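Budget check: hand-held grippers for folding data, buy two or four?

Forum index > Hardware > Purchasing and planning

tablefold
Posted Saturday, 9:14 am

We're planning the next stretch of T-shirt work and I have to put in an equipment request. Right now the choice is two more hand-held grippers from Ulura or one bigger order from Vollex. Ulura quotes 662 per unit with pads. Vollex is cheaper per unit, but pads are extra and they want 255 up front for a calibration kit.

We work on shirts at a plain white tabletop with a wood edge. Two-finger grippers, flat black pads with a ridged face. 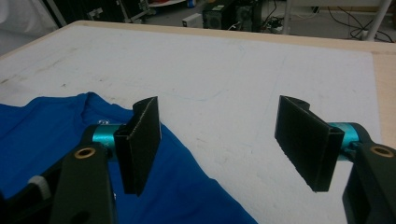
The pads are what worries me in the budget. Shirt fabric is soft but we do a lot of grabs in a day, and I have no line for replacements yet. Does anyone have a real number for how many sets to order at the start?

drawerfour
Posted Saturday, 9:40 am

We ordered 20 sets and still have most of them. Pads wear slower than you think on cotton. Denim is another story. I'd put the money into a spare gripper. When one is down, the person using it is down too.

mm_bench
Posted Saturday, 10:02 am

Disagree with drawerfour. We went through nearly 20 sets before the end of August, and that was mostly towels and shirts. Depends how hard your people squeeze. If you can't get a replacement line approved later, ask for it now.

Also check the shipping on Vollex. Ours came through Drukow and sat there for three weeks.

tablefold
Posted Saturday, 10:15 am

Was that with the Vollex pads or something else?

mm_bench
Posted Saturday, 10:21 am

Vollex pads. We switched to Chala after that. They fit with a thin shim.

drawerfour
Posted Saturday, 10:38 am

Ours are Ulura, so that could be the whole difference. I wouldn't shim anything on a unit under warranty though. Ask them first.

kgray
Posted Saturday, 11:05 am

Whoever you buy from, get storage on the same request. We bought grippers first and had to wait a quarter for drives.

tablefold
Posted Saturday, 11:30 am

OK. Going to ask for two Ulura units, a box of pads and the drives on one form. I'll email them about the warranty on Monday and post what they say.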